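Questions qui reviennent tout le temps pour le camp d'août. Réponses en vrac, on complétera. Si c'est pas là-dedans, écrire à Kamran (adresse tout en bas).

## Inscriptions

**C'est ouvert à partir de quel âge ?**
Huit ans révolus au premier jour du camp. Pas de dérogation, même pour les petits frères « très mûrs ». Désolé.

**Il reste des places ?**
Chez les louveteaux, oui. Chez les éclaireurs, liste d'attente. 67 places en tout cette année, le terrain ne permet pas plus.

**Mon enfant n'est pas dans le groupe de Lerside, il peut venir ?**
Oui s'il est déjà inscrit dans un autre groupe du secteur. Sinon il faut d'abord la cotisation annuelle, puis le camp. Dans cet ordre, svp.

**Papiers à rendre ?**
- fiche sanitaire, recto ET verso
- autorisation parentale signée
- copie des vaccins
- attestation de natation pour le canoë

Dossier incomplet = place pas bloquée.

## Argent

**Combien ça coûte ?**
400 euros les deux semaines, car compris. Paiement en trois fois possible, on encaisse en juin, juillet et août.

**Et si on peut pas payer tout ?**
En parler. Il y a un fond de solidarité, ça reste entre vous et Kamran. Les 800 euros récoltés à la vente de gâteaux vont dedans, plus ce que la salle Bennani nous a reversé sur la soirée jeux.

**Remboursement en cas d'annulation ?**
Total jusqu'à fin juin. Après, on garde 23 euros de frais de dossier. Certificat médical : on rembourse tout, même la veille.

## Repas

**Qui cuisine ?**
Les enfants, par équipe, avec un chef. Petit déj à 8 h, midi et soir sur feu de bois si la préfecture autorise, sinon réchauds. Les menus sont affichés le premier jour.

**Allergies, régimes ?**
Tout noter sur la fiche sanitaire. Tout. Y compris fruits de mer et crustacés : le dernier soir c'est repas de fête avec les familles et il y a des écrevisses sur la table. Une équipe à part prépare les plats sans allergènes, avec ses propres gamelles. Sans porc et végétarien : prévu tous les jours, rien à demander de spécial à part cocher la case.

**On peut apporter quelque chose au repas des familles ?**
Oui, un dessert ou des boissons. Pas de crème fraîche, pas de frigo sur place. Et chacun vient avec son assiette et ses couverts, on ne fournit plus de jetable. Pour les déchets, un récipient par table, les carapaces vont dans le bac fermé derrière l'intendance le soir même (renards). 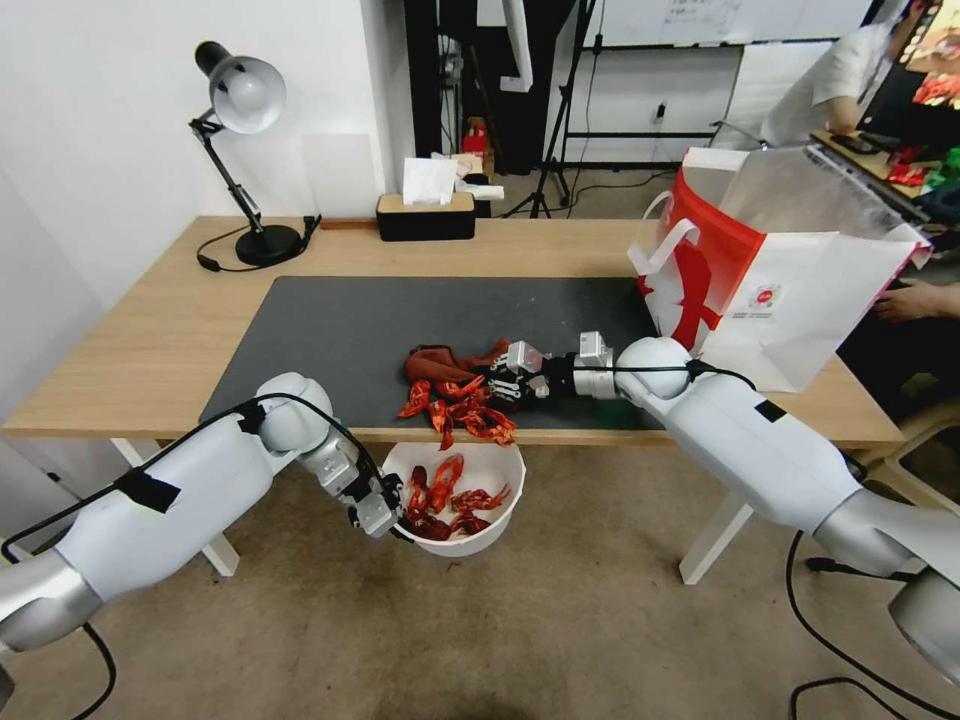 ## Matériel

**Où est la liste du sac ?**
Envoyée avec la confirmation d'inscription. Regarder dans les spams avant d'écrire. En gros : duvet, tapis de sol, lampe, gourde, K-way, chaussures de marche déja portées, chapeau. Nom sur tout.

**Téléphone ?**
Non. Récupérés au départ du car, rendus au retour.

**Couteau ?**
Éclaireurs seulement, lame courte, confié au chef d'équipe.

**L'uniforme est obligatoire ?**
Chemise et foulard oui. Le bas, on s'en fiche, mais pas de blanc. Il y a une caisse de chemises d'occasion au local, on essaye, on prend, on rend quand c'est trop petit.

## Sur place

**C'est où exactement ?**
Domaine d'Ullora, prairie du bas. Le plan est envoyé avec la convocation. Suivre les foulards accrochés à partir du calvaire, le GPS envoie dans un cul-de-sac.

**C'est quoi Katitik ?**
Le grand jeu. On n'en dira pas plus, les enfants lisent cette page.

**Comment avoir des nouvelles ?**
Un message par soir aux parents, vers 21 h, quand ça capte. Le courrier papier marche très bien aussi, distribution à midi. Prévoir enveloppes timbrées dans le sac.

**Et s'il est malade ?**
Tente infirmerie, un chef formé aux premiers secours. On appelle les parents dès qu'il y a médecin ou fièvre qui dure. Médicaments avec l'ordonnance, remis en main propre au départ, jamais dans le sac.

**Je veux donner un coup de main**
Montage ou démontage, au choix. On cherche surtout des gens avec remorque. Contact : Kamran Hayat, kamran at groupe-lerside, ou au local le soir après 18 h 30.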